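Salian's budget figures for the first half are out, so a few notes on what they show. Short thread.

Tax receipts came in at 217 million, up 3 percent on the same six months last year. Spending rose faster. The gap is small, but it was supposed to be closing by now.

Nearly all of the growth is in sales tax. Income tax is flat. Business tax is down, and the finance office puts that on two large filers in Drallbridge paying later than usual. Fair enough, but we heard the same line in the spring.

Timing does matter in these tables. A payment that lands a few days into the next month can make one quarter look bad and the next look great. I would wait for the August returns before calling business tax a problem. 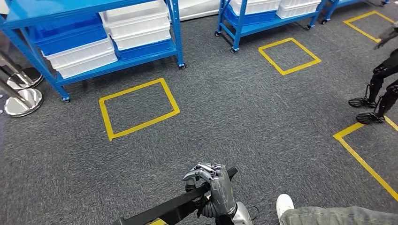 Marking out with yellow tape on the carpet.

On the spending side, health is the one to watch. It is 12 million over its plan at the halfway mark. Schools and roads are both close to target. Capital spending is under, as it almost always is at this point in the year.

Being under on capital is not a saving. The Eradton bypass money is still committed and will go out when the contractor bills for it. Take that out and the overall picture is a bit worse than the headline.

Debt interest is lower than planned. The 10-year bonds were refinanced last winter at a better rate, and that is now feeding through. It helps this year and next. After that the older Rirberg loans come due and the benefit gets smaller.

Rekha Thomas asked whether the rainy day fund has been touched. No, not in these figures. The transfer that people noticed is between two accounts inside the fund – the total has not moved.

Tianyou Liang has a good point about the forecast. It assumes sales tax keeps growing at its current pace through the holidays. If it slows even a little, the year-end target is gone unless health comes back into line.

My own view: no crisis, but less room than the press release suggests. I would not be promising tax cuts on these numbers.

Next set of tables is due after the summer break. I will add them to this thread when they are up.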